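Section 4: Setting Up Your Work Surface and Laying Out the Parts

Applies to the Prisudell countertop dispenser, all versions. Revised July 14, 2024.

Read this section before you open the parts bag. We know the parts bag is already open. Read it anyway, and try not to move your elbows.

What you will need

A table you can leave alone for an evening
A dark cloth, larger than you think
A soft, dry towel
The small brush supplied in the parts bag
A shallow dish with a rim

No tools are required for this section. If you are holding a screwdriver, put it back in the drawer. The screwdriver comes out in Section 7, and then only briefly.

4.1 Covering the table

1. Clear the table completely. A table with "just the mail" on it is not clear.

2. Spread the dark cloth flat. Nearly every part in this kit is white, and our support desk at Ostisstead has logged 858 calls about parts that were later found on white tables.

3. Smooth out the large folds. Small wrinkles do no harm and can be left for people who iron.

4. Let the cloth hang over the edge nearest you by the width of a hand, and no more. Longer overhangs end up under somebody's belt buckle, and the whole kit follows that person to the kitchen.

Caution: Do not use a terry towel as your work cloth. The loops catch on the threads of the collar and you will spend the rest of the night picking out lint with the brush, which was not designed for it and will let you know.

4.2 Laying out the parts

5. Take the main cylinder out of its sleeve and stand it upright toward the right side of the cloth. It rolls when laid down. It rolls very well.

6. Wipe the outside of the cylinder with the dry towel. Faint gray smudges are normal on the matte finish and have no effect on anything except your opinion of us.

7. Place the molded tray to the left of the cylinder, flat, with the ribs and compartments facing up. The threaded collar is part of the tray. Please don't try to unscrew it from the tray. It is the thing you will later screw other things into.

8. Turn the tray so that the collar end points away from you and a little to the left. The narrow end should come back toward you at a slant.

9. Find the small ribbed piece. This manual calls it the knob. The packing list calls it the cap, and the carton calls it "accessory." All three mean the same piece, and we have asked the printer about it more than once.

10. Lay the knob on its side on top of the tray, close to the cylinder. The inner walls of the tray will help keep it from wandering off.
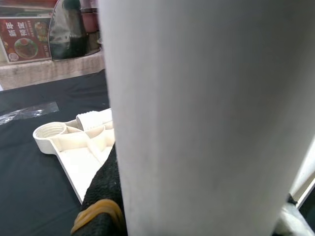
Fig. 4-2. Tray, collar and knob on the cloth, with the main cylinder standing at right.

11. Check the inside of the collar. The spiral threads should be clean all the way around. Brush out any dust or crumbs of packing material, then turn the tray over once, tap it gently and set it back as it was. You will need to put the knob back too.

12. Look into each compartment of the tray. They are meant to be empty at this stage. In certain light the recesses look creamier than the rest of the plastic. It is the same plastic.

Note: Replacement knobs are available from Gornusent, part number 3446. They are sold singly. We used to sell them in pairs, but customers lost them in pairs.

4.3 Checking the fit by hand

13. Pick up the knob and run a thumbnail along the grooves. They should feel even. If one is filled in or flattened, stop here and ask for a replacement.

14. Hold the tray steady with one hand, away from the collar. Run a clean fingertip around the inside of the threads. You are feeling for burrs, which are small, sharp and easy to mistake for the start of the thread.

15. Put everything back where it was in Fig. 4-2. Section 5 begins from that layout and will be short with you if you have improvised.

Caution: Do not force, file, sand or bite any part. The third item was added in February at the request of our support desk.

4.4 If you have to stop partway

16. Put the knob in the shallow dish. Leave the tray on the cloth.

17. Fold the loose edge of the cloth over the tray to keep dust off. Leave the cylinder standing.

18. Keep cats out of the room. The Bhattacharjee hinge kit, sold separately, is heavier and can be left out with a cat present, but no part in this bag can.

Care of the cloth

Shake it outdoors, after checking it for the knob. Wash it cold with other dark things. The collar threads are rated for 1,000 turns, and a pocketful of grit from an unwashed cloth will use those up ahead of schedule.

Continue to Section 5, Seating the Collar.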